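# Hosting a Shared Supper: Your Questions Answered

Welcome, and thank you for thinking about opening your home to a few neighbours! We've been running the Ridunetti shared suppers for a good while now, and the same questions land in our inbox before every round, so we've gathered them up with the answers we usually send. 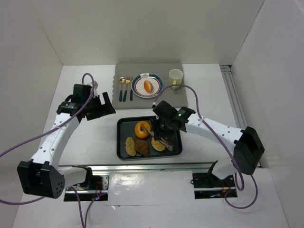

If yours isn't covered, please write to us anyway. We read everything, even if it sometimes takes us a few days (longer in July, when half of us are away at the coast).

*Last updated October 5, 2020*

## Before you sign up

### Do I need to be a good cook?

Goodness, no. We've had lovely evenings built on a pot of lentil soup and a loaf from the shop. Guests come for the company, and most of them are simply delighted that someone else has done the washing and chopping for a change. If you can make one dish you'd happily eat two nights running, you have a menu.

### How many guests will I be sent?

You tell us on the form. Most hosts ask for 3 and that's a very comfortable number for a first go, as everyone can join the one conversation. At the moment we're keeping every supper small and following whatever gathering limits apply in your area, so if the rules change between signing up and the night itself, we'll email you and sort out a new date together.

### I live in a tiny flat. Does that rule me out?

It doesn't! One of our favourite suppers was held around a card table and an upturned crate with a cloth over it. Tell us how many people can sit down with a bit of elbow room and we'll match you accordingly. Balconies and back steps count too, in good weather.

### Does it cost anything?

There's no fee to take part. Hosts cover the food, and guests are asked to bring something small - a dessert, some fruit, a bottle of cordial. If the groceries would be a stretch, tick the box on the form and we'll send you a $30 voucher. We don't ask why, and your guests won't know.

## Food and allergies

### How will I know what my guests can and can't eat?

We send you a list when we confirm your table. Please read it twice, and then once more when you write your shopping list. If somebody has a serious allergy and you're not confident about managing it in your kitchen, let us know straight away and we'll move them to another host, with no hard feelings on either side.

### Can I serve alcohol?

That's up to you, although we do ask that you mention it on the form so that guests who prefer a dry table can be seated at one. Always have a jug of water out as well, and something nice to drink that isn't wine.

### What should I do with leftovers?

Send them home with people, if they'd like them. Hot dishes should go in the fridge once they've stopped steaming, so it's worth keeping a few old takeaway containers handy by the kettle.

## On the night

### Do I have to set a proper table?

Only if you enjoy it. Some of our hosts get out the good plates and cloth napkins and have a wonderful time fussing over the lot, and others put a stack of bowls next to the stove and let everyone help themselves. Odd cutlery is perfectly welcome. If you're short of anything, our lending cupboard at the Kirkegaard Hall has crockery, serving spoons and folding chairs, and you can keep them for the week.

### What if the conversation dries up?

It happens, and it rarely lasts. We post each host a little packet of 20 question cards, and people who groan at the sight of them are often the ones still passing them around at ten o'clock. Asking someone to help you carry things in from the kitchen works nicely too.

### When should everybody go home?

We tell guests that supper runs from half past six and finishes around 9:30. If you'd like an earlier night, say so when they arrive and offer tea when you're ready to wind things up. People generally take the hint.

## Changes and cancellations

### I've come down with something. What now?

Please cancel, even if it's only a sniffle and even if the casserole is already in the oven. Ring the number on your confirmation and we'll contact your guests for you. You can host in a later round whenever you feel up to it.

### A guest didn't turn up. Should I chase them?

No, leave that with us. Set their plate aside, enjoy your evening, and drop us a line the next day.

### Can my teenager come to somebody else's supper?

Anyone 13 or over is welcome as long as a parent or guardian is at the same table. Younger children are very welcome at family suppers, which are marked on the form.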